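Polat amplía a las bolsas de plástico su recogida selectiva en viviendas

La empresa de servicios domésticos Polat ha incorporado las bolsas de plástico ligeras a su programa de separación de residuos en origen, limitado hasta ahora a envases rígidos y papel. La medida se aplica desde septiembre en 1128 viviendas inscritas y tiene como objetivo retirar 4000 kilos de película plástica en el primer ciclo de recogida. El programa se gestiona desde la planta de clasificación de Zarura, que ha habilitado una línea específica para este material.

El procedimiento parte de la cocina, estancia en la que se acumula la mayor parte de las bolsas reutilizadas. Los hogares participantes deben vaciarlas, sacudirlas y agruparlas en un único recipiente abierto, separado del cubo general. No se exige un modelo determinado: se admite cualquier barreño, cesta o caja de plástico con una boca suficiente para introducir el material sin plegarlo. La empresa entrega únicamente una saca de transporte, de 40 litros de capacidad, que se cierra el mismo día de la retirada.

Las instrucciones distinguen dos fracciones. La primera comprende las bolsas de asa, las de fruta y las de basura sin usar, de cualquier color. La segunda reúne los restos pequeños, como recortes y precintos, que se depositan en el fondo del recipiente y se recogen al final. Quedan excluidos los guantes, las mascarillas, las redes de ajos y cebollas y los envoltorios metalizados, que en la línea de Zarura se enredan en los rodillos o contaminan la bala. Las bolsas con restos de grasa pueden aceptarse si se aclaran previamente con agua fría.

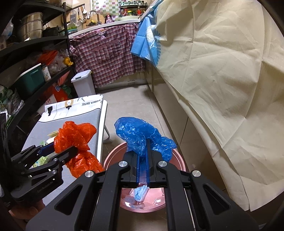
Para Duygu Karaca, la exclusión de las mallas resta utilidad al sistema, ya que en su casa representan casi tanto volumen como las propias bolsas y acaban de todos modos en el cubo general. Karaca pide además que la saca se entregue con una etiqueta en la que figuren los materiales no admitidos, porque la hoja informativa se pierde con facilidad entre los papeles de la cocina.

Polat ha respondido que la etiqueta se incluirá en la próxima remesa de sacas. Respecto a las mallas, la empresa mantiene la exclusión hasta que finalicen los ensayos con un separador de tambor. El equipo procede de otra instalación y está pendiente de ajuste. La responsable técnica de la planta, Beril Ağca, sitúa el límite de impropios admisible en el cinco por ciento del peso de cada bala; por encima de ese valor, el lote se desvía a valorización energética.

La retirada se efectúa cada dos semanas, entre las 8.00 y las 11.00, en el portal de cada edificio. Las sacas deben bajarse cerradas y sin comprimir. El personal comprueba visualmente el contenido y devuelve las que presentan vidrio, restos orgánicos o textiles, con una nota en la que se indica el motivo. Una saca devuelta puede presentarse de nuevo en el turno siguiente sin trámite adicional.

En la planta, el material se separa por color en tres grupos: transparente, claro y mezcla. La mezcla, en la que entran los azules, rojos y naranjas, se destina a la fabricación de granza oscura para tubería de riego y perfiles de obra. El transparente tiene mejor salida comercial, pero su proporción en origen doméstico es reducida. La línea trabaja actualmente a un turno y admite 2000 kilos semanales.

Las viviendas que deseen sumarse al programa pueden solicitarlo en el punto de atención de Polat o a través del administrador de su edificio. La inscripción es gratuita. El reparto de sacas a las nuevas altas se realizará por orden de solicitud, y los edificios sin espacio en el portal podrán acordar un punto de entrega alternativo con el servicio de ruta, que coordina Bülent Avcı.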